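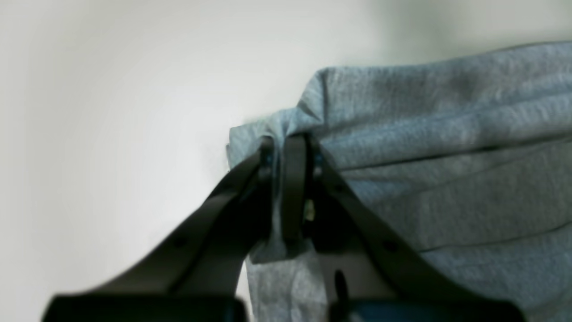
Trade > Visits > Laundry and Linen

Ullow open day, 3/9/26

Brallenar sells its folding kit as "ready by lunch." We arrived at 9 and had lunch first, as it happened. The two-finger gripper is a modest thing, dark gray, and it pinches knit-like cloth with more tact than I bring to my own shirts. Folding is extra - a software plan, billed monthly. The demo stand had three brochures on the plan and one on the gripper. Price for the starter kit is $1,264, table not included. I asked about fitted sheets and was offered coffee. Good coffee.

Recent
Priltemell sorting line, second look
Tomić steam press: 7 weeks in
What to ask at the May fair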